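Progress report to Vestard, November 2023

**Project:** water saving in the dyeing hall, Fotent knitwear factory

With this report we inform you about the work which was done since the last payment. The new rinsing line was delivered by MacKinnon at the beginning of October and is now connected to the main pipe. Two of the three old machines have been removed. The third one stays until spring, as we still need it for dark colors.

In the test period we dyed 151 lots of cotton jersey on the new line. The plan was 1000 kilograms of fabric per shift. At present we reach 800, mainly due to the slow change between colors. The operators are learning a shorter cleaning program, and we expect to arrive at the planned quantity before the summer orders.

Color fastness was checked by the laboratory of Pandau, our yarn supplier. All light shades passed. Two navy shades must be repeated with a different fixing agent.

The training budget is not fully used. We kindly ask for your permission to move the rest to spare filters, which became more expensive than we had calculated.
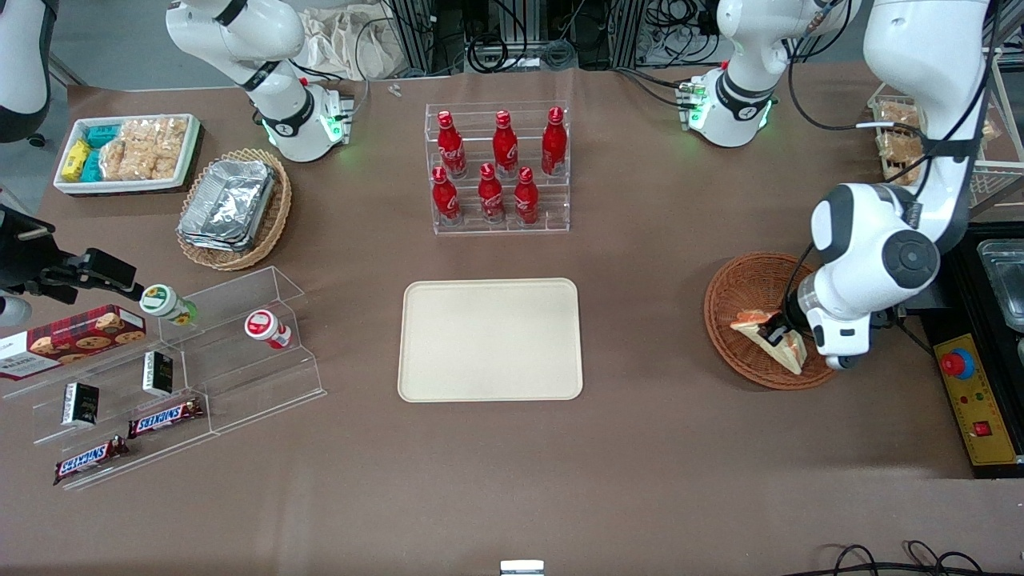 Will the delay with the third machine change the final date of the project?

The final date stays the same, because the removal was planned with a reserve of six weeks. Only the last invoice from the installation company will come later than it is written in the agreement.

Next steps:

- repeat the navy shades
- finish the training of the night shift
- install the second water meter

The cost table is sent separately.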